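Drive cell 2, setup and upkeep gallery

Zaner bench, posted Thursday, December 18, 2025

Quick dump of pictures from the drive swap cell, mostly so the Grosix guys can stop emailing me for them. Cell is one arm, one gripper, one slatted bench, desktop towers laid on their side. Setup notes under each bit. Will tidy up later, probaly.

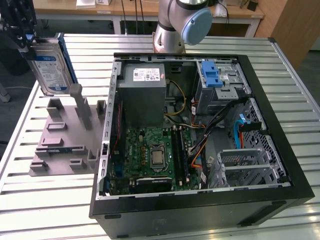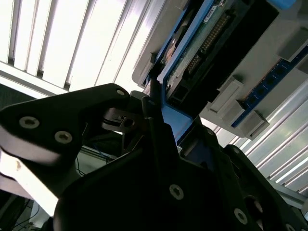

Gripper at work, one from the bench side and one from the wrist camera. Drive is held upright in the first. Second is the one to look at for finger screws, three on the left finger and all hex socket.

Bench and fixture

Gray printed plate goes left of the tower, tall post near the middle. Bolt it down before you teach any points, not after. We did it after. Lost a morning. Reprinted the plate in April when the old one got a crack by a bolt hole, same file, no changes, so old programs still run on it.

Tower position: power supply end up by the arm side, open side facing up. Side panel off and out of the cell completely, don't lean it on the leg of the bench.

Fingers

Check screws every 18 hours of run time. Small one near the tip is the one that walks. Drop of the blue threadlocker, let it sit overnight, no cheating with the heat gun.

Finger tips get wiped with alcohol at shift start. If a drive slips even once, wipe again and rerun the grip test before touching the force setting. Had two people bump the force last month when it was only dirt.

Wrist camera

Lens cloth only. It looks up past the fingers, so the blinds wash it out on bright days. Close them or drop the exposure, the preset is called TRONDEL LOW for reasons going back to the old Trondel controller. Recheck the offset after any finger swap.

Cables

Tuck SATA and power leads clear of the drive path before hitting start. Arm does not know about cables. If one snags: stop, back out by hand in jog mode, slow. Do not pull the drive free while the gripper is closed.

Arm base

Base bolts torqued when the arm went in, marked with paint pen. If the lines dont match up, stop and tell somebody. Otherwise leave them alone.

Log

Last full check at cycle 705. Fingers fine, one screw re-glued, camera offset redone. Grip test 16 out of 16 after that.

Still open: spare finger set from Rashidi, ordered, not here yet. Drag chain for the arm cables. Better label for the e-stop, current one is masking tape.

More pictures when the new fingers show up.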